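Refurbished Dell tower, barebones – no processor 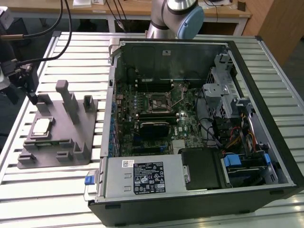
I've had a soft spot for these old Dell office towers for years. They're heavy, they're a bit ugly, and they come apart beautifully. I sell them two ways: finished and ready to plug in, or as a barebones for people who'd like to pick their own processor and save a bit of money. You're on the barebones page. If you want the finished one, have a look under Ready Built in the menu.

So what do you get? The case with its side panel, the Dell motherboard, the power supply, the drive cage and carriers, the air shroud, and a Dell-branded graphics card in the slot. The CPU socket comes empty. I leave the processor out because half of my customers already have one sitting in a drawer, and the other half want to argue with me about which one is best (I do enjoy those emails, so keep them coming!).

The blue bits are the ones you're meant to touch. Dell marks its release tabs and drive clips in blue on these, and once you know that you can find your way around the inside without a manual. I had my nephew swapping drives in one at the kitchen table and he only asked me for help the once – and that was to find his screw, which had gone under the fridge.

Fitting the processor

If you've never done it before, please take your time over this part. The pins in the socket are very fine and they bend if you so much as look at them crossly. Lift the lever, open the bracket, line up the little triangle on the corner of the chip with the mark on the socket, and lower it straight down. No pushing, no sliding. Then close the bracket and bring the lever back over. It takes a bit more force than you'd like, and it may creak. I still hold my breath.

I post each one with a plastic cover over the socket. Keep it! If you ever need to send the board back to me I can't accept it with the pins uncovered.

Which processors fit

Send me the model you've got in mind and I'll check it against the board before you buy. I keep a list from the builds I've done on my own bench, and if yours isn't on it I'll say so. You will also need a heatsink. I stock the Vinik low-profile one and it goes in without any fuss, or you can use a Dell one of the right type if you've got it.

Memory and drives

No memory or drives are included as standard. You can add them from the drop-down when you order, and I'll fit them and run a test overnight before it goes out. If you're reusing an old drive, do copy your files off it first. I know everyone says that. I say it after losing a folder of holiday pictures.

Condition

These have all had a working life in offices, so expect light scratches on the outside. I blow out the dust, wipe down the insides, check the cables and test every power supply under load. Any that don't pass get stripped for parts. Stickers and labels on the inside stay where they are.

Delivery and returns

They go out double boxed from my workshop in Gesavholm, and orders in before 3 in the afternoon normally leave the same day. Kirnetport customers can collect from the Naidoo parcel counter for nothing, which saves your back as well as your wallet – these are not light.

You've got 30 days to change your mind, and there's a six-month guarantee on the board and the power supply. Bent pins aren't covered, I'm afraid, but drop me a line anyway and I'll see what can be done.

Any questions, use the contact form and it comes straight to me.

Masanobu Ichikawa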